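Tollham House Shared Kitchen and Break Room
Minutes of the residents' and tenants' meeting
October 14, 2024, 6:30 p.m., ground floor meeting room

Present: the chair, the minute-taker, the building manager, both kitchen reps, the bookkeeper, and tenants from the second and third floors. Apologies were received from the first floor, which has now missed three meetings in a row.

1. Minutes of the last meeting

Approved with one correction. The previous minutes said the kitchen reps had "agreed" to label every shelf. The reps said they had agreed to look into labeling every shelf. The chair said she could not see what there was to look into. The wording was changed anyway.

2. Matters arising

The dripping faucet has been fixed. The second floor said it was also "fixed" in the spring. The building manager will check it again before the next meeting and bring the plumber's invoice, which the bookkeeper has still not seen.

The request for a second microwave was turned down by the landlord. No reason was given. The third floor asked whether a reason had been requested. It had not. The chair will write.

The notice about washing up straight after use has been up since the last meeting. Opinion was divided on whether it has made any difference. The minute-taker was asked to record that the notice itself now has a coffee ring on it.

3. Table and shelf clear-out

The kitchen reps gave their report on the trial that began last month. For anyone who missed the earlier discussion, the idea is that the white table is cleared at the end of each day, small items go into divided plastic trays, open snacks are clipped shut or thrown out, and bottles are dealt with instead of being left standing for someone else. The trays are the Swai ones, bought in one order.

The reps said the trial was going well. Asked what "going well" meant, they said the table looked better. The third floor said the table looked better on the days the reps were in the building, and asked whether they had looked on any other day. The reps said they had not, for the obvious reason. The chair asked for something more solid by the next meeting, even if it is only a tick sheet on the wall.

The second floor questioned the trays. Their view was that a tray with dividers is only useful if people agree on what goes in each section, and no such agreement exists. In their experience the tea bags migrate. One rep answered that the point of see-through trays is that you can tell what is in them without a label. The second floor replied that you can tell something is in them, which is a lower bar, with frosted plastic in particular. This went on for a while.

The reps' written report was tabled and is copied into these minutes at their request:

"The table is easier to wipe with everything in trays. The dividers help with small things. Bottles are still the main problem, especially ones with a little left in them. Snack packets are second." 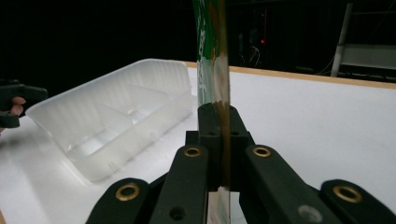
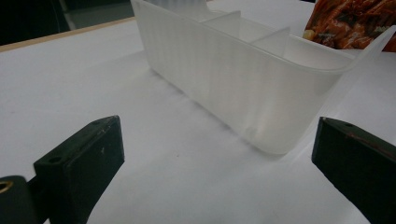
The bookkeeper asked what the trays had cost. The full order, including the shelf liners and the clips, came to $115. She pointed out that the meeting had approved "a few trays" and had not approved liners. The reps said the liners were on the same page of the website. The bookkeeper said a great many things are on the same page of a website. It was agreed to let the amount stand and to require a written list before any further order.

The chair asked whether anyone could show that the old arrangement, a cardboard box by the toaster, had been worse. One rep said it was plainly worse. The third floor said it was ugly but everybody knew where the sugar was. The second floor said the sugar was never in it. The chair moved the discussion on.

Decision: the trial continues until January. If there is no record by then of how the table is kept, the trays stay but the rules lapse.

Action: reps to put up a tick sheet. Reps to write one short line saying what belongs in the divided trays, and bring it for approval.

4. Bottles and leftovers

This was taken separately because it had started to swallow item 3.

The current rule is that a bottle with drink left in it is either named and put in the refrigerator or emptied, rinsed and put in recycling. The building manager said the rule was clear. The second floor said clarity had never been the difficulty. People leave an inch of something in the bottom and treat the bottle as still in use, possibly for weeks.

A proposal was made that anything unnamed at the end of the day be poured out by whoever is last to leave. Objections:

The last to leave is usually the same person.
The last to leave does not always know they are the last.
Two tenants have had full drinks poured away under the old version of this rule, and one of them brought it up again tonight.

The third floor suggested a marker pen on a string beside the refrigerator. It was pointed out that there was a marker pen on a string beside the refrigerator last year. The string is still there.

The building manager reported that the recycling company, Vollholm, has twice left our bin behind with a tag on it because of bottles with liquid still inside. The third floor asked if we were sure the bottles came from this kitchen and not from the units across the yard, who have been seen using our bin. The building manager was not sure. The chair said that until we were sure we had better assume they were ours.

Decision: rule unchanged. A new marker pen to be bought and tied on with something better than string.

Action: building manager to ask Vollholm for the dates of both tags.

5. Snack shelf

The honor system for the snack shelf was reviewed. The bookkeeper said the tin was short again. She did not accept the suggestion that people were rounding down. The second floor proposed ending the shelf altogether. This was opposed by the third floor, who use it most and who say they pay.

The bookkeeper asked that it be noted that "who say they pay" are her words and not the minute-taker's.

There was a side discussion about open packets. One view is that a packet folded over counts as closed. The other view is that it does not, and that the clips were bought for this. The building manager has seen no ants this fall and would like that to continue. No vote was taken.

Decision: shelf stays open to the end of the year. Prices to be written on the lid of the tin.

6. Budget

The bookkeeper presented the figures. The shared kitchen fund stands at $1402 after the tray order and the faucet. The only quote received for replacing the lower cabinets, from Zondcombe, is for $2749, which does not include taking away the old ones.

The chair asked why there was one quote when the last meeting asked for three. The building manager said two other firms had been called and had not called back. The third floor asked when they had been called. The building manager said recently.

Several people doubted that the cabinets need replacing at all. Two doors hang low and one drawer sticks. The second floor offered to look at the hinges with a screwdriver before anyone spends money, and this was the first proposal of the evening to pass without discussion.

The bookkeeper reminded the meeting that the fund cannot cover the Zondcombe quote in any case, and that asking each tenant for extra money would need a proper vote with the first floor present. There was some laughter.

Decision: no cabinet order. Hinges to be looked at first. Building manager to chase two further quotes in writing, with dates.

7. Cleaning rota

The rota has 13 slots for the coming quarter and five are filled. The kitchen reps have taken two of those. The chair said she was not willing to assign slots to people who had not come to the meeting, though she was tempted.

The third floor asked what the cleaning slot includes, as the sheet says only "kitchen." After some back and forth the following was agreed as the minimum: wipe the table and counters, empty the drainer, sweep, take out the trash. Inside the refrigerator is not included. The second floor asked who does the inside of the refrigerator, then. This was held over.

Action: minute-taker to put the rota by the door with a pen that works.

8. Any other business

The third floor asked that the radio be turned off by whoever turned it on. Agreed.

A set of six matching mugs was donated in the summer. There are now four. Anyone with a mug at their desk is asked to bring it back, no questions asked. The bookkeeper said she would have one or two questions.

The second floor would like the heating in the meeting room to come on before meetings and not during them. Building manager to look at the timer.

9. Next meeting

To be held in January, date to be posted by the door. The refrigerator question goes first on the agenda. The chair asked both reps to bring the tick sheet with them, filled in or not.

The meeting closed at 8:05 p.m.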